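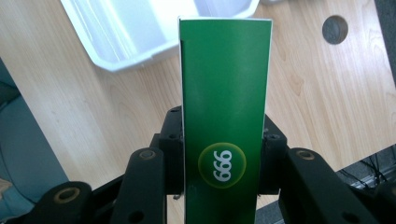

Do shoppers remember a package by its color or by its name? Mostly by its color, at least in the first week after seeing it.

4.2 Recall of color and number

We were delighted by how strong this effect was. Of the 497 people who finished both rounds, most could pick the right shade for Dallora tea from a printed chart, while far fewer could write down the name. Pidow, a cracker sold in plain gray, did worst on both counts. The 1494 answers from the first round were coded by hand in April (Wolde did the bulk of it) and every disputed answer was read a second time.

Numbers on a pack are a lovely puzzle of their own. Large numerals set in a disc, as on the green box in Figure 3, can be read from more than one direction, and a 9 turned over becomes a 6. We wondered whether that would hurt recall, so we added 14 mock labels with numerals that change when turned. Nearly 37 percent of the people shown these labels gave the turned reading a week later, and they were just as sure of themselves as everyone else!

Figure 3. Green cardboard box with white numerals printed sideways in a round emblem.

Lucero and Flosico, which both use words alone, showed no such mix-ups, though their colors were swapped quite often. Section 4.3 takes up those swaps and the part played by shelf height.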